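Wednesday, December 18, 2024

Open day at Kurkier, second visit. The first was in March, when the Casthorpe office had one station and no schedule. Arrived early, signed in, got a visitor sticker.

Periklis Andreadis ran the session. Hand-held grippers, operators in headsets, short tasks repeated until the lead is satisfied. Today's object set was artificial flowers. He gave the target as 2,000 episodes and the current rejection rate as 4 percent — lower than I would have guessed for stems.

Asked about grip force. The body does not log it; they infer it from finger opening. I have doubts about that with anything that bends. 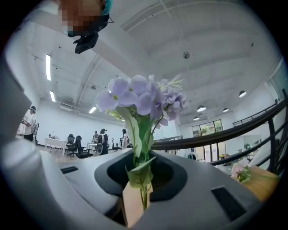

Leaves are the harder part, according to Periklis. They hide the stem and the tracker loses the contact point. Obeidat wants the same set run with thinner stems. Must send him my notes on calibration drift before the weekend. Train home at platform 4, late.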